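Workshop notebook, Wornstead textile room
December 2025
Knit shrinkage, flat drying against line drying, second batch

Carrying on from the July entry. The July numbers for length were not usable. Swatches were measured before they had been left to rest, and the marking thread had pulled in on half of them. Threads were removed and replaced with single loose stitches in white cotton, three pairs lengthwise and three pairs widthwise on each swatch, tails left long.

Yarn is the Rimkutė two-ply, undyed, same lot as July. Swatches were knitted on the Elton flat-bed machine at the middle tension setting and cast off by hand. Cut nothing. Cut edges curl and the curl gets into the width reading.

Each swatch was conditioned overnight on the open rack before the first reading. Dry weight of the washing load was made up to 120 g every time, using plain cotton squares as ballast when the swatches did not reach it. This was not done in July and may explain some of the scatter.

Wash procedure, hand wash only:

Basin filled, temperature checked with the glass thermometer at 33 C. The digital one still reads high at this end and is marked DO NOT USE. Zullwood liquid at the lower dose on the bottle, stirred in before the load. Load pushed under, left ten minutes, turned once. No rubbing. Two rinses at the same temperature as the wash. I checked the second rinse each time because the tap drifts when the upstairs sink is running.

Water removal was by rolling in a dry towel and pressing down by hand. I would like something more repeatable than this. A weight on a board for a fixed time would do, and there is a board of the right size under the cutting table. Pressing by hand gives a different result at the end of the day than at the start, and that shows in the drying times.

Set A was dried flat on mesh, set B pegged over a line at one end, set C folded over a rail at the middle. Room closed, no fan. All sets turned once at the halfway mark except B, which cannot be turned in any meaningful way.

Results, first wash. Set A lost length and gained very little width. Set B gained length, most of it in the lower half, with the peg marks still visible after conditioning. Set C came out uneven: a band at the fold was stretched across and the two halves on either side did not match each other. I took the readings clear of the fold and then again across it. Both are in the sheet, in separate columns. Please do not average them.

Results, third wash. Set A had nearly stopped moving. Set B was still getting longer. Set C improved slightly, probably because I could not get the fold to land in the same place each time and the error spread out. That is a fault in the method and the improvement should not be reported.

Swatch 773 is excluded. It has a dropped stitch six rows from the top, which ran during the second rinse. It is pinned to the inside cover for anyone who wants to see what a run looks like in this yarn when wet-handled.

Note on whole garments. A swatch has no seams and no sleeves, and most of the questions we get are from people whose sleeves have grown. The weight of a wet sleeve hanging from the shoulder is a different load from anything in sets A to C. For garments the plan is to lay out flat, pat to the measured chest and body length, square the hem by eye, and leave the sleeves at a slight angle to the body so the underarm does not bunch. Folded storage comes after conditioning, never straight from the mesh.
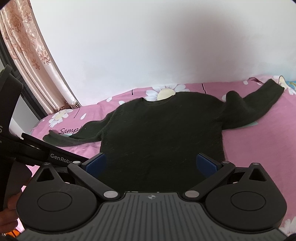
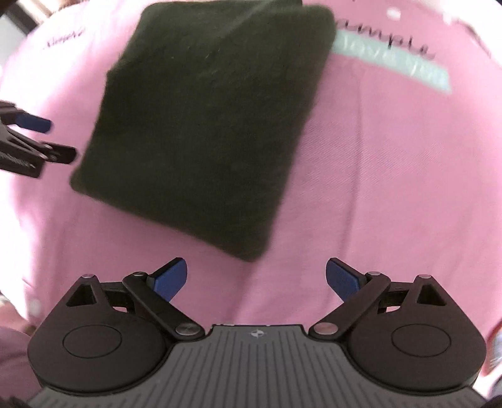

Dark textiles on pink fabric, one laid out and one folded.

Measuring points for garments, so that we all use the same ones: chest one inch below the armhole, body length from the high point of the shoulder to the hem, sleeve from the shoulder seam to the end of the cuff with the cuff unrolled, neck opening edge to edge at the widest part. Take each reading twice and lift the tape off in between. If the two differ by more than a quarter inch, smooth the garment and start over on that point only.

Ribbing is to be recorded relaxed. Several of the July figures for cuffs and hems were taken with the rib pulled flat and I have struck those out in pencil. The original numbers can still be read underneath.

Surface. All sets showed some fuzzing after the third wash, heaviest where the swatch touched the towel. I do not have a rating scale for this yarn yet and have only written "more" or "less" than the unwashed control. The tester counter stood at 2398 rubs when the last abrasion run was stopped, and it was not reset, so the next person needs to subtract that or zero it first. I would prefer zeroing it.

One thing I cannot account for. Two of the swatches in set A came out wider on the left side than the right. Same mesh, same position. The mesh may be sagging toward the window end. I put a level across it and the bubble was off center, but the table under it is off too, and I have not separated the two. Shims are in the drawer.

The humidity log has a gap of one night, the battery having run down. Readings on either side of the gap agree with each other, so I have kept the data and marked the row.

To do next:
— Repeat set A with the mesh leveled.
— Board and weight in place of hand pressing.
— Knit a second control. The present one has been handled too much.
— Three sleeves, same yarn, sewn to a plain panel and hung from the shoulder, for the garment question.
— Reorder the Zullwood before the bottle runs out. A change of lot halfway through a batch has to be written down.

Mesh rack is booked through the end of the week. Leave the tags on.

Comments (4)

Guest wrote:
Was the gauge on the Elton checked after the carriage was cleaned? We found a loose sinker plate on ours and the tension changed across the bed. Could explain your left side and right side.

Reply from notebook author:
It was cleaned in July and not checked since. Will knit a full-width strip and measure it in sections. Thanks.

Guest wrote:
I use an old window screen on four bricks for drying and it sags too. Turning the screen end for end between washes evens it out, if you can live with that.

Guest wrote:
Do you plan to test superwash as well? The flat-dried results look like what I get with untreated wool, but superwash grows on me every time, flat or not.

Wornstead textile room | Contact the workshop | © 2025 All rights reserved | Back to top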